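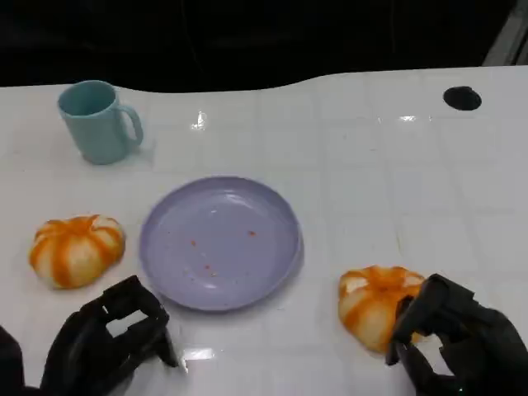 4.2 Shaped buns and the choice of plate

In this section we discuss the part of the study that concerns shaped buns, that is, buns which are made to look like another thing. The plain rolls were already treated in Section 4.1. We keep the two groups apart, as the participants talked about them in very different ways, and a common average would hide this difference.

The 28 participants were asked to arrange a small afternoon snack for one guest, using the tableware on the shelf and the buns from the tray. They could use any number of items and they could change the arrangement until they were satisfied. After this, each participant explained the arrangement in his or her own words. In total we collected 479 arrangements. The spoken explanations were written down by the first author and divided into 2642 short statements, which were then sorted by Miyuki Sakai and Tsutomu Hosoda independently. When the two did not agree, the statement was discussed again in March with the complete recording.

The first result is about color. With the pumpkin bun, many participants said they looked for a plate that is "quiet" beside the orange. The lavender plate was named often in this connection. One participant described it as a color which "does not fight, but also does not disappear." The white plate was considered clean but a little too near to the cream parts of the bun, so that the lobes lost their outline. In Figure 3 the orange stripes and the cream segments between them can be compared with the pale purple-gray of the plate and with the light blue mug. It should be noted that the table is white as well, and several participants mentioned that for this reason they felt free to choose a colored plate.

The second result was less expected by us. We had supposed that the plate would be understood as the natural place for the bun. For the plain rolls this is mostly correct. For the pumpkin bun, however, a part of the participants put it directly on the table, and they treated the plate as a place for eating only. The bun was then spoken about like a seasonal decoration: it was "standing there," it was "for looking first." The arrangement in Figure 3 belongs to this type, with one pumpkin bun at the left side of the plate and a second one at the right side, lower. In the statements about such arrangements, words for decoration were more common than words for taste. We did not find the same for the plain rolls under any plate color.

A related question is the state of the plate. A few reddish-orange crumbs lie on the lavender plate in Figure 3. Crumbs were not part of our original plan, but the participants commented on them so regularly that we added a code for it. The comments go in 3 directions. Some participants regarded a plate with crumbs as a used plate and wished to change it before the guest is coming. Others said that crumbs make the table look friendly, as if somebody has already enjoyed the snack. A smaller group did not speak about crumbs until the interviewer asked. Color had an influence here too: crumbs of a warm color were noticed quickly on lavender and on light blue, and more slowly on the brown plates.

The mug was in most cases placed last. Participants who used two buns often moved the mug to the far part of the table, so that the front remained free for the hands. The direction of the handle was explained only rarely. We therefore do not interpret it, although Tamura, in an earlier study with teacups, found it to be meaningful.

Some limits should be mentioned. All pumpkin buns had the same orange and cream surface, and we cannot say if a bun in one single color would be treated as decoration in the same way. The sunken center at the top was understood by two participants as a place for a candle, and their arrangements were kept in the data. Also, the snack was arranged for an imagined guest. It is possible that with a real and hungry guest the pumpkin buns would be moved to the plate sooner. The effect of the number of buns is reported separately in Section 4.3, together with the arrangements for children.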